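Shared Robot Benches: Frequently Asked Questions on Safe Working Practice

Kesmont Institute, Applied Automation Facility
Last revised: Tuesday, May 2, 2023

The answers below apply to all staff, students and visiting partners who use the robot benches at Kesmont. They should be read together with the Bench Code, which takes precedence wherever the two differ. Questions not covered on this page may be sent to the Facility Office.

Who is covered by the Bench Code?

Everyone who enters the bench area, whether or not they intend to operate a robot. Visitors who only wish to watch must be accompanied by a registered user at all times. Employees of partner firms, including those working under the Storkico and Alliner agreements, are treated as registered users once they have completed the induction and signed the register.

Does a collaborative arm need a risk assessment?

Yes. An arm that limits its own force is one part of a safe application. The assessment must cover the arm, the gripper, the object being handled, the surface beneath it and the people nearby. A blunt gripper holding a sponge and the same gripper holding a knife are two separate applications and need two separate assessments.

Can I reuse an assessment written by another group?

You may use it as a starting point. It must be checked line by line against your own bench and signed again by your supervisor. Assessments copied without changes have been returned to their authors on several occasions, usually with the wrong bench number still on the first page.

How long does approval take?

Please allow three working weeks for any task involving blades, heat, glass or liquids. Other tasks are normally dealt with sooner. Requests received in October, when the new intake arrives, may take longer.

What speed may I use?

The limits are set out in Section 3 of the Bench Code. Reduced speed applies whenever a person is within reach of the arm, and for the whole of any first run of a new or altered program. Speed limits are set by the Facility Office and protected by a password. Users must not ask one another for it.

May I stand at the bench while the arm is moving?

Only if your approved assessment says so. In all other cases the operator stands outside the marked line with the stop button within reach. The stop button must not be placed on the worktable itself, where it could be covered or knocked by the arm.

What should I do before reaching into the work area?

Bring the arm to a protective stop and confirm the stop on the control screen. Do not rely on the colour of the status lights alone. The meaning of a given colour differs between makers and may be altered in the settings, and a user who moves from one bench to another can easily misread it.

Who may stop a robot?

Anyone. No permission is needed and no user will be criticised for stopping a run, including a run that belongs to another group. Only the registered operator may restart it, after speaking to the person who pressed the button.

Are real kitchen knives permitted?

They are, for approved food preparation tasks only. The following conditions apply:

Knives are signed out from the locked cabinet by number and signed back in the same day.
A knife must not be handed directly from a person to a robot, or from a robot to a person. It is laid down first, and the other party picks it up.
No person may be inside the marked line while the gripper is holding a blade.
Knives not in use during a run are kept where the arm cannot strike them and where their position is recorded on the run sheet.

How should a food preparation bench be laid out?

The cutting board goes where the arm can approach it from above without passing over the operator's side. Ingredients may be kept on the board, on the table or in a pot at the side, provided that the layout matches the drawing attached to the assessment. Cables should be led away from the path of the arm, and the base plate bolts are to be checked at the start of each day.
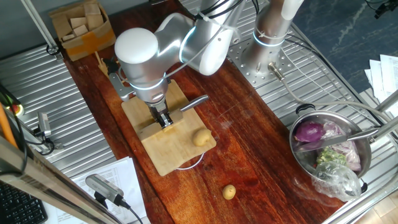 Loose items are the most common finding at inspection. Boxes of blocks, spare utensils and packaging from an earlier task should be considered each time a program is changed, as an arm that cleared them under one program may not clear them under the next. Soft plastic needs particular thought, both as something a gripper can snag and as something a camera can fail to detect. Keyboards and papers belong outside the reach of the arm - if the bench is too short to allow this, record it in the assessment and say what has been done about it.

May food used at the benches be eaten afterwards?

No. Vegetables and other ingredients are bought as test material. They must be placed in the food waste bin and may not be taken home, whatever their condition.

What must be reported?

All injuries, all unplanned contact between a robot and a person, and any dropped blade. Use Form 729, which is available from the office and on the staff pages. Near misses go on the same form. Reports are read by Themis Giannakopoulos, Head of Facility Safety, and a reply is sent to the person who made the report.

Are recordings of runs kept?

Where a bench has cameras, recordings are kept for up to 77 days and then deleted unless they form part of a report. Groups that need to keep footage for research, including those on the Xenos project, must hold a separate data agreement.

Whom should I contact?

For inductions and bench bookings, contact Rocío Rivadeneyra at the Facility Office, ground floor. For questions on the wording of the Bench Code, write to Themis Giannakopoulos.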